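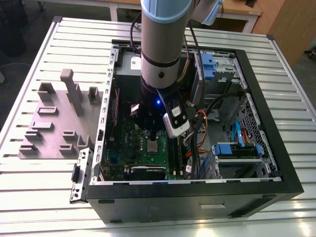
April 2021, bench notes, old towers

Black tower next. Laid it on its side on the slatted table, side panel off. Label on the PSU too small to read without the lamp, do that later.

Fenna wants a parts list for each one before anything leaves the room. So, this one:
PSU, grey, keep, test on the dummy load
board, green, two memory slots side by side, right of the socket
graphics card, black shroud, along the edge of the board
drive cage with the blue latch and the blue carrier lower down
optical bay, grey. Doubt anybody wants it
SATA cable, light blue. Goes in the cable tub after

Cables are a mess across the middle, black ones mostly plus the orange. Don't yank. Last tower I pulled the bundle and took a header off with it, cost us the board. Trace each one back to the drive end, unplug there first, then the board end. Thin red wire down the left wall, leave till last, haven't worked out what it goes to. Fan sensor? Ask Amber.

Order I'm going to use, shout if you disagree:
drives out, then optical, then graphics card (mind the little clip at the back of the slot), memory, PSU, board last with the heatsink still on. Screws in the Nakpan tray, NOT loose on the table, they go straight down between the slats and I spent half of lunch on the floor with a magnet.

Bracket with the black latch piece goes back with its own case. Three cases so far have lost theirs and now they won't shut properly. Tape it inside the bezel if there's nowhere else.

Job numbers: this is 909 on the Judetau sheet. Amber had it down as a different one, have corrected hers in pencil. Judetau want the drives back separately in the padded box, wiped or not, they don't care, but they want them listed by serial. No serials written down yet for 909, don't send.

Thermal paste nearly out. Alero do the 30 g tubes, the tiny ones are a waste of money. Also need wrist straps, the grey one has lost its croc clip agian.

Fenna asked if the boards are worth selling on or just go in the scrap crate. My vote is test memory and PSUs, scrap the rest unless Wivov come back with a better price per kilo. Have emailed, no reply.

To do
lamp for the PSU label
serials for 909
find lid of the cable tub
ask Amber re red wire
sweep under table, there's deffinitely more screws down there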